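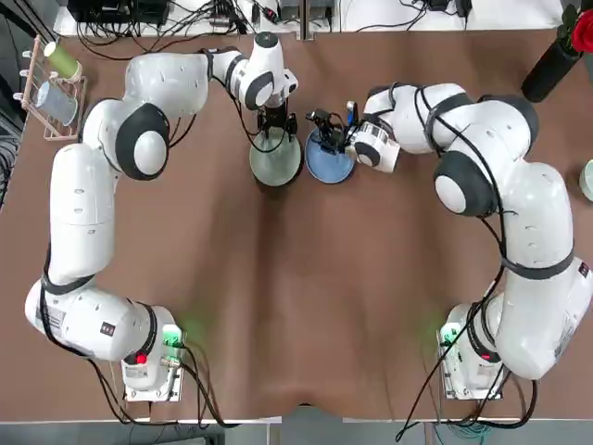 Hatel makes tableware for canteens, and its open day at the Cillach works covers the full route from raw material to packed carton. I attended for the second year, mainly for the plate lines and for the handling room at the end of the tour, where finished pieces are laid out on cloth and looked at under use conditions. The cloth is brown, covers the whole of a large table, and was slightly wrinkled on the day. Two round plates were out on it, one pale sage green and one blue, nearly touching, with a pale wooden dish rack at the upper left corner holding a light green cup on its upper part and a pale blue-gray cup in the lower slot. The two plate colors belong to the current canteen range, called Cluvel. Most of my notes concern that range.

Registration was at the east gate. Visitors received a badge, a pair of overshoes and a folded plan of the building. The plan was last year's, and the glaze store is no longer where it is marked. It is now behind the kiln hall, next to the compressor room, and the tour goes through it in the opposite direction. Groups leave the gate every half hour. The full route took my group a little under two hours, with a stop of ten minutes in the corridor while a pallet truck was cleared from the passage ahead.

The first stop is body preparation. The clay arrives as powder, is mixed with water, sieved, and pressed into cakes that go through a de-airing extruder. The sieve deck was open for inspection. Hatel runs a finer mesh for Cluvel than for its older range, and the guide put the reject rate for specks at 3 per thousand after firing. No figure was given for the older range when one of the group asked.

Plates are formed on roller machines. A slice of clay is set on a plaster mold, a heated head comes down, and the surplus is trimmed at the rim. The line is rated at 4000 plates per shift. It was running slower than that for the visit, with the guards opened up behind a clear screen. The trimmed clay goes back to body preparation on a belt under the floor. Cups are cast in a separate room, and this was the weakest part of the tour: the room is small, the group had to stand in the doorway, and the casting bench was out of sight for anyone past the second row.

Drying takes place in a tunnel along the north wall. Each trolley carries a card with its mold number and time of entry. I would have liked to see the humidity log, which was on display last year.

Glazing is by spray for plates and by dipping for cups. The Cluvel glaze is a satin type. Satin glazes are prone to cutlery marking, the gray lines left by knives and forks, and Hatel addresses this with a harder top coat developed with Kawaguchi, its glaze supplier. Sample tiles with and without the top coat were set out with a steel fork on a chain. I ran the fork across both. The uncoated tile took a line at light pressure. The coated tile took one only when I leaned on it, and most of that line came off with a dry cloth. The tiles were flat, however, and a plate has a foot, a well and a rim, where coating thickness varies. Nothing was said about marking at the edge of the well, which in my experience is where complaints begin.

The kiln hall has two roller kilns, one of them in use. The peak temperature is posted on the control cabinet, but the hall is roped off at a distance from which it cannot be read. Cooling sections are fan-assisted. The noise level is high, and the guide's headset did not carry to the back of the group. Ear protection was available in a bin at the entrance; take it.

Sorting is done by eye under strip lights, with a gauge for warp. Plates are placed face down on a ring and rocked with a finger. First grade goes to packing, second grade to the works shop, and the rest to a crusher. Packing for canteen customers is in cartons with card dividers, 400 pieces to a pallet layer for the smallest saucer and fewer for plates.

The works shop was open to visitors at the end. Second-grade Cluvel plates were stacked by color, with the reason for downgrading written on a slip at the top of each stack. The sage green was mostly marked for pinholes, the blue for uneven shade. I bought two of each. Dish racks were sold out.

Points for anyone planning to attend next October: book an early group, as the roller line stops for lunch and does not restart until the third group after it. Parking is across the road, and the barrier takes coins only. The 341 bus stops at the east gate but does not run after the last tour ends. Bags are left at registration. The technical sheet for the top coat is not in the visitor folder and has to be requested at the shop counter, where I was handed a copy in a few minutes. It gives the abrasion test method, the number of dishwasher cycles and the detergent dose. It does not give the water hardness, and I have written to ask for that.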